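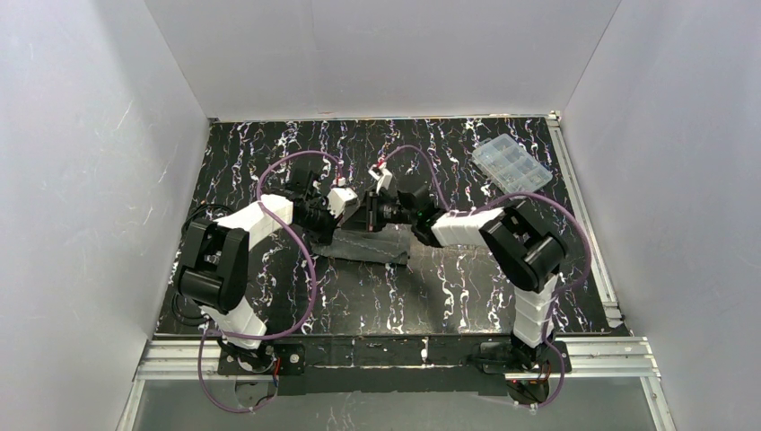 Bendton 생활관리센터입니다. 공용 작업실에서 사용하는 천류의 정리 및 보관 기준을 이 타래로 안내드립니다. 이용자 여러분께서는 끝까지 읽어 주시기 바랍니다. (1/9)

적용 대상은 행주, 걸레, 먼지닦이용 천, 소형 덮개입니다. 앞치마와 커튼은 별도 기준을 따르며, 해당 안내는 9월에 게시할 예정입니다. (2/9)

천은 작업대 가운데에 한 장씩 펼쳐 놓습니다. 여러 장을 겹친 상태로 접지 않습니다. 가장자리가 구겨진 천은 모서리부터 바깥쪽으로 가볍게 당겨 편 다음 접기 시작합니다. (3/9)

접는 순서는 다음과 같습니다. 긴 변을 반으로 접고, 방향을 돌려 다시 반으로 접습니다. 한 변이 50cm를 넘는 천은 한 번 더 접습니다. 접힌 면이 선반 앞쪽을 향하도록 놓아 주십시오. (4/9)

짙은 회색 등 어두운 색 천은 밝은 색 천과 구분하여 보관합니다. 어두운 천은 얼룩이 눈에 잘 띄지 않으므로 펼친 상태에서 앞뒷면을 모두 확인한 후 접으시기 바랍니다. 얼룩이 남은 천은 세탁 바구니로 되돌려 놓습니다. (5/9)

검은색 유광 상판에는 보풀과 먼지가 쉽게 드러납니다. 사용 후 마른 천으로 한 방향으로 닦아 주십시오. 연마제가 포함된 세제와 거친 수세미의 사용은 금합니다. 벽면의 긁힌 자국은 문지르지 마시고 센터에 알려 주시기 바랍니다. (6/9)

보관함은 Flundeo 선반의 하단 두 칸입니다. 칸마다 22장까지 보관할 수 있으며, 초과분은 Tóth 동 비품실로 옮깁니다. 비품실 이용 시에는 출입 대장에 수량을 기재하여야 합니다. (7/9)

올이 풀리거나 구멍이 난 천은 폐기 대상으로 분류합니다. 교체용 천은 Breron 안내대에서 신청할 수 있고, 개인 용도로 추가 수령하는 경우 한 장당 3,000원이 부과됩니다. 공용 비품의 교체는 무상입니다. (8/9)

본 기준은 2024년 2월 3일부터 시행합니다. 종전에 게시한 수건 및 걸레 보관 안내는 같은 날 효력을 잃습니다. 문의는 안내대 내선 62번으로 접수하여 주시기 바랍니다. (9/9)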